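Flovel Panel Series - Gallery
2021-06-18

Gallery notes for the Flovel upright panels, kept by Kane Treloar. The series covers off-white panels with a slot or handle on one side, set up on a tabletop for checking before storage. Entries give the surface condition, the position of any stickers and the state of the lower edge. Sizes are in the separate sheet, item 147.

Lighting is overhead only. Panels are viewed face on where possible, with dark fabric behind them so the outline reads clearly.

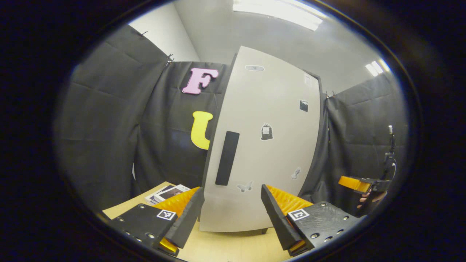

Sticker placement is recorded from top to bottom, and stickers are left on unless they lift at the corners. Adhesive residue on an off-white surface is harder to deal with than the sticker itself. On this panel the gray oval label is near the top, a bag shape sits in the middle and a pale butterfly is near the bottom center. The long black slot or handle is at the lower left and runs vertically. Entry checked by Tayla Prendergast.

Panels with a curved outline are stored on edge, six to a rack, with a soft sheet between faces. Racks will be relabeled in August. Corrections to any entry go to Corey Cosgrove with the item number.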